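Staronora Workshop
Bench and hand tool inspection: checklist with comments
Bench 2, corner position
Date of inspection: 19 August 2025
Inspected by: Stanisława Baran
Comments reviewed by: Selamawit Mamo

This checklist is to be completed for each bench at the regular inspection. Each item is marked Satisfactory, Attention or Not applicable. Any item marked Attention must carry a comment and an action.
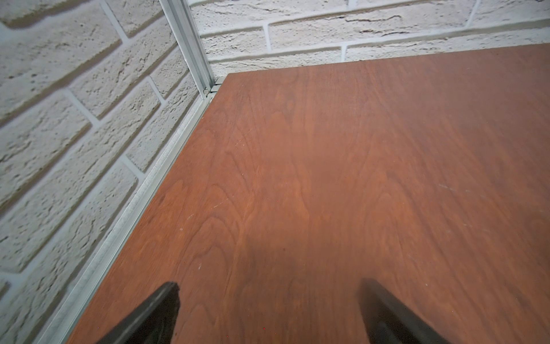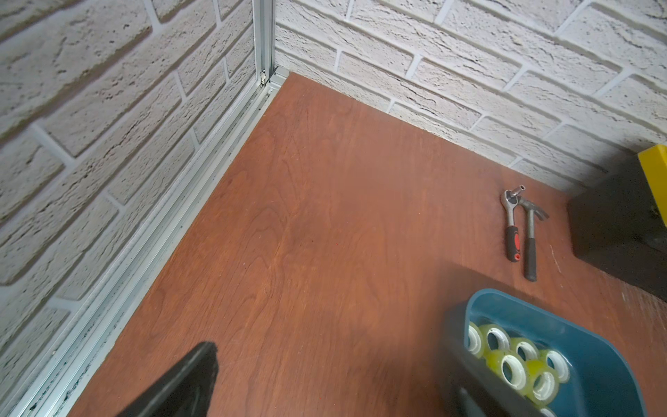
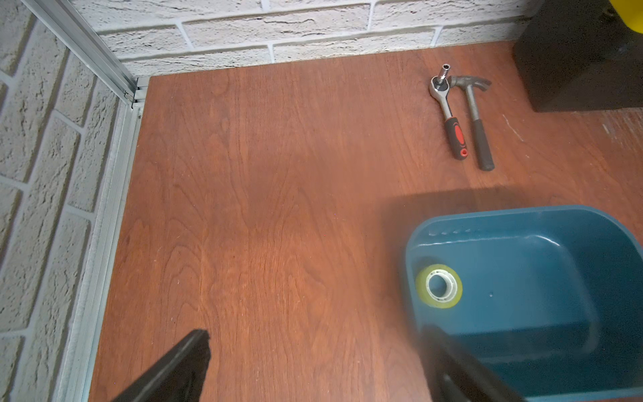 Section 1. Work surface

1.1 Surface free of splits, raised edges and splinters
Satisfactory. Checked by hand along the full working area.

1.2 Surface finish
Attention. Light scratch marks are present on the reddish-brown wood, with small pale specks in places. The marks are shallow and do not catch a fingernail. They were not listed on the previous sheet.
Action: record the marks on the bench plan. No refinishing required at present.

1.3 Surface level and stable under load
Satisfactory. No rocking when pressed at the corners.

1.4 Surface free of oil, adhesive and spilt liquid
Satisfactory.

Section 2. Metal rail and corner post

2.1 Rail secure along the left side
Satisfactory. No movement when pulled by hand.

2.2 Corner post upright and fixings tight
Satisfactory. The bracket near the foot of the post was tested and its screw did not turn.

2.3 Rail channels clean
Attention. Dust and dark debris have gathered in the grooves of the aluminium rail, chiefly along its lower section. The same comment was made in December and the channels were cleaned at that time.
Action: clean with a narrow brush and vacuum nozzle. Compressed air must not be used, as it drives particles towards the eyes of persons at the neighbouring bench. The channels are to be added to the weekly cleaning sheet.

2.4 Cut ends and edges free of burrs
Satisfactory.

Section 3. Walls

3.1 Wall face sound, no loose pieces
Satisfactory. The white brick face is rough and pitted by design. The small pits and cracks in it are a feature of the finish and need not be reported again.

3.2 Joint between wall and bench
Satisfactory. No gap into which small parts could fall.

3.3 Nothing fixed to or leaning on the wall without approval
Satisfactory.

Section 4. Hand tools

4.1 Claw hammer: head tight on the handle
Satisfactory. Head tested for movement. Claw and face free of chips.

4.2 Claw hammer: grip
Satisfactory. The dark grey grip is firm and does not twist.

4.3 Ratchet wrench: action in both directions
Satisfactory. The direction lever engages fully.

4.4 Ratchet wrench: socket retained
Satisfactory. The socket was left attached to the drive. Users are reminded that sockets should be removed and returned to the set at the end of a task.

4.5 Tools set down safely
Attention. The hammer and wrench were lying side by side towards the back of the bench with their heads almost touching. There is no danger of either falling from that position, but a person lifting one may knock the other.
Action: leave a hand's width between tools. Ms Mamo to arrange a marked place for each.

4.6 Tool register
Attention. The wrench is entered under number 71. The hammer has no entry.
Action: enter the hammer before it is next issued.

Section 5. Containers and consumables

5.1 Containers sound, rims unbroken
Satisfactory. One teal-blue plastic tub, rim and corners intact.

5.2 Contents suitable for the container
Satisfactory. The tub held a roll of clear adhesive tape. Tape may be kept in it; blades and loose fixings may not.

5.3 Container placed clear of the working area
Attention. The tub takes up part of the space at the right.
Action: move to the shelf when not required. A clear width of 600 mm is to be kept in front of the user.

5.4 Items stored against the back wall
Attention. A black box-shaped item was standing at the right and carried no label.
Action: label or remove.

Section 6. Access and lighting

6.1 Floor in front of the bench clear
Satisfactory.

6.2 Lighting at the work surface
Satisfactory. Meter reading 500 lux, taken at the centre. Shadows beside the tub are soft and do not hide the tools.

Reviewer's comments

The bench may remain in use. The actions at 2.3 and 4.6 are to be completed first. The remaining actions may be carried out during ordinary tidying and initialled on this sheet.
S. Mamo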